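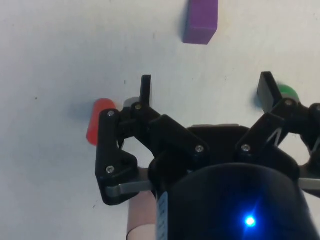 The white table and the block problem

January 7, 2019

I have never believed in toys that claim to teach. A block is a block. If a child happens to notice that a tall thing falls over more easily than a short thing, good, but I don't see why the box should take the credit. So when a relative gave us the Drullon starter set, with its booklet on "foundations of spatial thinking", I put the booklet in the recycling and the blocks in a drawer, and that was where they stayed until March of last year.

What got them out again was the table. We had been looking for something low and plain for the back room, and after a lot of dithering I bought a white one from Cerneo. It cost more than I wanted to pay. The shop's write-up promised a surface that "lets colour breathe", and I rolled my eyes at that and bought it anyway, mostly for the height.

I will give them this much: coloured things do look good on it. A purple block, a red cylinder and something green with a round edge are hardly a work of art, but on that matt off-white they look sharper than they ever did on the rug. Even the shadows come out soft and a bit bluish in places. On our old brown table you never saw a shadow at all, only crumbs.

White is also unforgiving. There are little dark specks on ours, tiny ones, and your eye goes straight to them. I have tried washing-up liquid, bicarb, and a melamine sponge, which I was told would be fine and which I now use very gently or not at all. I can't say whether the specks are dirt or a fault in the finish. The shop was no help. They asked me to send in the order number, 2,567, and then wrote back to ask me for the order number.

As for the blocks, I have a few complaints and one or two grudging compliments.

The rectangular ones are fine. They stand on end without wobbling, they have properly squared ends, and they can be knocked down by a small person over and over without looking any worse for it. The purple is a good strong purple. I had expected it to turn grey with handling and so far it hasn't.

The cylinders are another matter. Whoever decided that a toy for the under-fours should include things that roll had clearly never owned a sofa. Stand one up and it behaves. Lay it down and it is off the edge and under the radiator before you have put your tea down. The booklet (I fished it back out to check) calls this "an invitation to explore motion". I would call it an invitation to lie on the floor with a ruler.

The red one is the favourite, and so it is always the one under the radiator. The grey one is never asked for. I do feel a bit sorry for it, but I can't see what a pale grey block was meant to be in the first place. A chimney, perhaps. It gets used as a chimney now and then, and once as a sausage.

Then there is the question of how many to put out. I read a long article that said you should offer only a handful at a time, and that children play for longer when there is less in front of them. The author had a course to sell, so I was ready to dislike the whole thing. I tried it anyway, with a kitchen clock and no great care over method. With the drawer tipped out we got 23 minutes before somebody wanted a biscuit. With only a few pieces set out, well spaced, we got 34. That is one afternoon each and proves nothing. It could have been the weather, or lunch. But clearing up a handful of blocks takes no time at all, and on those grounds alone I have stuck with it.

I also tried lining them up neatly beforehand, the way people do on the smarter parenting sites. It made no difference that I could see. Scattered works just as well – better, if anything, as a neat row is only there to be swept off with one arm. Now I drop them on the table anyhow and go and sit down.

There was a thread about all this on the Vokport forum that ran to 382 replies, most of them arguing over whether painted blocks are "dishonest" compared with bare wood. I read far too much of it. I have no idea what an honest block would look like, and I doubt the child has a view.

Somebody there also recommended the Dwivedi sorting tray, which has a hollow for every shape and a lid that clips on. It is a handsome thing. It also costs nearly as much as the blocks do, and we have a drawer. If it comes up second-hand I might weaken, mainly for the lid.

For the moment the table stays, specks and all. If anyone has got marks out of a matt white top without leaving a shiny patch behind, please leave a comment and say what you used, and for how long. I have a corner at the back I am prepared to risk.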